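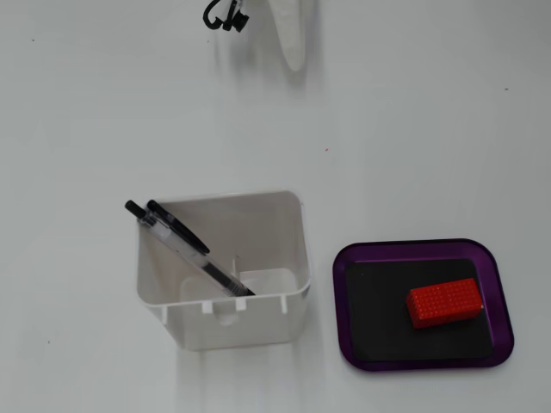 My pen drawer used to hold 206 pens. I know because I dumped the whole thing on the floor one wet weekend in February and counted, which took almost 60 minutes and a pot of coffee. Most of them skipped, a few had leaked, and one came from a bank that closed when I was in college!

So I made a rule (I love a rule). Only the pens I reach for get to live on the desk, and they live in one small bin. A clear barrel is my favorite, so I can see how much ink I've got left, and plain black is my backup. I tried the fancy route first, a 19-dollar felt organizer from Skorolico with a slot for every little thing, and I filled every slot with junk inside a week. A little plastic bin with a step inside is so much better. You drop the pen in, it leans, you're done.

The desktop itself was harder. I'm a fiddler, and I like something small to push around while I'm on the phone with the Norkance office, so I let myself keep a thing or two out.
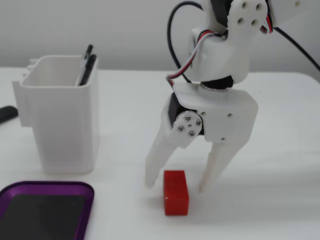
A small red block on a plain white tabletop.

The rest went into a shoebox under the bed, next to the Hallier catalogs I swear I'm going to recycle. I've opened it twice since then, both times for the stapler.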